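4. Finding the rim of a reflective bowl
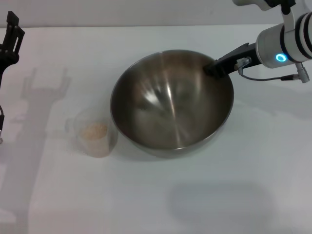 Manipulation Software Group, Department of Computer Engineering

Figure 3. Two-arm workspace from the head camera. The right gripper is at the far rim of the steel bowl; the cup with the granular material stands to the left.

4.1 The problem

The pouring task described in Section 3 needs one arm to steady a bowl by its rim and the other to pick up a cup and tip it. The planner can only start once it has two things: a circle in space for the rim of the bowl, and an upright axis with a height for the cup. Both come from the head camera. In early trials most failed runs could be traced to the first of these, and this section deals mainly with how we changed the rim estimate.

A brushed steel bowl is a poor target for a depth sensor. The inner wall carries a bright band of reflected light (Figure 3), and the depth values along such a band are either missing or wrong by several centimetres. The outer wall is a little better but is partly hidden by the rim from most head positions. Our first version fitted a surface to all the depth points that fell inside the bowl mask. The fit followed the false points on the inner wall and gave a rim that was tilted and too low. The gripper then came down on the rim with a closing direction that was off by enough to push the bowl along the table.

4.2 Rim estimate from colour and the table plane

The present version does not use depth inside the bowl at all. It works in four steps.

The table plane is fitted first, from depth points on the tabletop. These are plentiful and clean, because the surface is matt. The plane is kept between frames and refitted only when the head moves.

The rim is then looked for in the colour image. The rolled edge shows as a thin ring that is lighter than the wall next to it, and an ellipse is fitted to edge points inside a narrow band around the mask outline. Points are sampled by angle, so that a long clear stretch of rim does not outweigh a short one. Where a gripper crosses the rim, the arm model is projected into the image and the edge points under it are dropped. We draw 210 candidate ellipses per frame and keep the one with the most support.

In the third step the ellipse is turned into a circle in space. We assume that the bowl is standing flat, so the rim is parallel to the table plane. One unknown is left, the height of the rim, and this is taken from the bowl's entry in the object list. When the bowl is not in the list, the height is searched for by stepping the plane upwards and testing how round the projected ellipse becomes. The search is slower and less exact, and we return to it in 4.5.

The last step checks the result against the previous frame. A jump larger than the gripper opening is treated as an error and the older value is kept for up to 8 frames.

4.3 Shadows

Strong overhead light gives each arm a shadow on the white table, and these shadows move with the arms. The shadow of the left gripper in Figure 3 shows both prongs clearly. Our first segmentation model, trained with evenly lit tables, sometimes labelled a shadow like this as an object. The planner then treated it as something to avoid and sent the left arm on a long way round, or gave up.

We tried two remedies. The first was to remove dark regions with a fixed threshold, and it was dropped quickly because it also removed parts of the bowl. The second is the one in use. Any region proposed by the segmentation model is compared with the table plane, and if its depth points lie in the plane it is discarded. The test is cheap and needs no training. It does remove flat objects such as a sheet of paper, but the pouring task has none.

4.4 Control at the rim

Planning is done with Flanow, our own planning layer, which sends joint targets to the arm drivers through the Waltel message bus. Flanow plans to a point above the rim and stops. From there a separate controller takes over and lowers the gripper along the table normal until one finger is inside the bowl and the other is outside.

The grasp point is chosen on the far side of the rim from the cup's pouring path. We score candidate points on the circle by the distance between the two arms over the whole planned pour, not only at the grasp. The earlier scoring looked at the grasp alone and picked points where the wrists came too close once the cup was raised.

The gripper cable has to be modelled too. It hangs in a loop beside the wrist and is not part of the arm description supplied to the planner. We added a simple capsule that covers the space the loop can take up. The capsule is larger than it needs to be most of the time – a tighter shape would depend on the wrist angle – but it costs few solutions in practice.

4.5 Results and remaining faults

We tested the rim estimate offline on 1,000 recorded frames, of which 395 had a gripper over some part of the rim. The new version gave a usable circle in most of the frames with a clear view. It was weaker on the others, chiefly when the arm covered the far side, where the visible curve of the ellipse is already flattened by the viewing angle. Moving the head slightly before the grasp helps, and the task script now does so.

The height search for unknown bowls remains the weakest part. A shallow bowl and a deep one can give almost the same ellipse, and the roundness test does not always separate them. For the trials in Section 5 we used only bowls from the object list.

The level of material in the cup is not estimated. The pour is run to a fixed tilt, and the speed is set by hand for each material. Section 6 describes how the wrist torque could be used for this.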